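Sendeck Home Video Server
by Ternum

In stock. Ships from our own workshop. 3-year warranty.
Page last updated Nov 21, 2020

If you have been putting videos online for any length of time, you probably know the feeling of opening your channel in the morning and finding that something has changed overnight. Maybe the layout is different, maybe your older clips no longer come up in search, or maybe there's a polite form letter telling you that a video you were proud of has been taken down and you can appeal if you like. We have had a few of those letters ourselves over the years, and Sendeck grew out of a long evening of grumbling over them.

Sendeck is a small, quiet box that sits next to your router and keeps your whole video library in your own house (or office, or church hall, or wherever you happen to do your work). You upload to it from your browser, it gets each video ready for phones, tablets and big screens, and then it gives you a plain link that you can share with anyone you please. Your viewers don't need an account. They click, and the video plays!

Who it's for

We built it for people who make things regularly and would like one place to keep them that doesn't depend on somebody else's rules. Cooking teachers, local news folks, people who restore old tractors, choirs, podcasters who have started filming themselves and are still a bit shy about it. You can go on posting to the big platforms too, and most of our customers do. They simply keep the originals on the Sendeck and send their regular viewers there first.

Our own test library holds 3,938 videos, a good many of them family clips that Wilmer Paucar, who designed the upload page, brought over from old tapes. Search still comes back nice and quickly, even when you can only remember half of a title.

What comes in the box

Sendeck server with drive installed
Power supply and cord
Network cable
Printed setup guide, in large type
A card with your starter password (please change it!)

Setting up

Plug the box into your router, plug it into the wall, and wait for the light on the front to stop blinking. Then open a browser on any computer in the house and type in the address printed on the underside. The setup pages walk you through choosing a name, picking a password and uploading your first video. If you get stuck on the part about opening your router to the outside world, and plenty of people do, skip it for now. Everything will work inside your home in the meantime, and you can write to us for help whenever you're ready.

Moving an existing channel

Download your originals from your current host first, then drag the folder onto the Sendeck upload page and leave it be. Titles and descriptions come across if they are saved alongside the videos. Comments don't, I'm sorry to say, and neither do view counts. A large library can take a good long while, so we suggest starting before bed.

The Jiang player

Every Sendeck comes with Jiang, our web player. It handles captions, chapters and playback speed, remembers where a viewer left off, and shows no ads of any kind. You can place it on your own website by copying a single line from the Share menu. The September update added a darker background and much bigger buttons, which were by far our most requested change.

Starstead backup (optional)

A box in your living room is a lovely thing until the basement floods. Starstead keeps a locked copy of your library on our servers and can also lend a hand when one of your videos gets more visitors than your home connection can manage. You can try it free for 7 days and stop at any time from the settings page. Sendeck works perfectly well without it, and we won't pester you about it.

Good to know before you order

Your upload speed matters more than your download speed, so please check it with your internet provider.
You are responsible for what you publish, including music rights.
Sendeck does not stream live events at this time.
The drive can be swapped for a larger one without affecting the warranty.

Returns

Keep it for 30 days, put your videos on it, and see how you get along. If it isn't for you, erase the library from the settings page, pack everything back in the box and send it to us for a refund. The return label is tucked inside the setup guide.

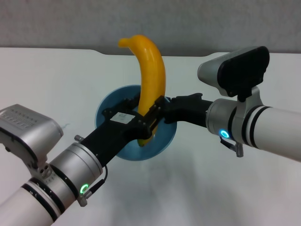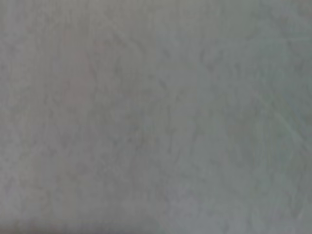
First picture: banana and blue bowl on a white tabletop, with two robot arms. Second picture: gray surface, close up.

Questions before you buy? Use the contact form at the foot of the page and tell us a little about what you film.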